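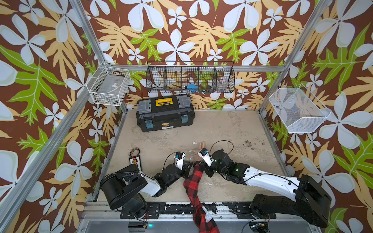 3.2 Storage and sorting of small parts

Skuveck › Reports › Bench storage

Small items were kept in three hanging baskets and a black toolbox at the back of the bench. The long black basket has five compartments, and contents were recorded by compartment – never by item colour. The full inventory ran to 286 entries.

Watches were entered separately, as strap and case are easily parted in storage.

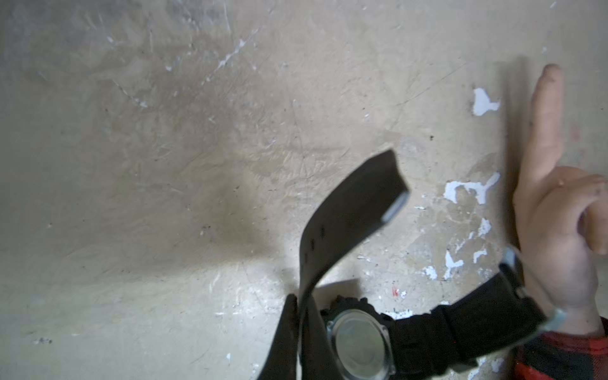
Figure 2. Black wristwatch, back of case, with strap and buckle.

We use cookies to improve your visit. Accept | Settings

Each item was returned to its recorded compartment after handling. Hrnčiar and Vondráček checked the inventory independently in February; their lists differed in 2 entries, both 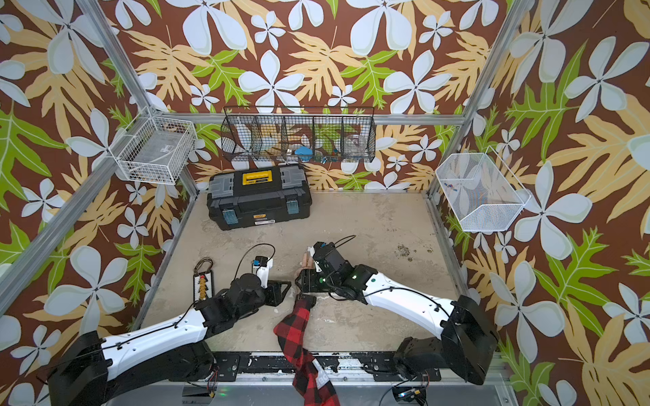 concerning items held in the toolbox lid. These were re-entered under a separate code and excluded from Table 4.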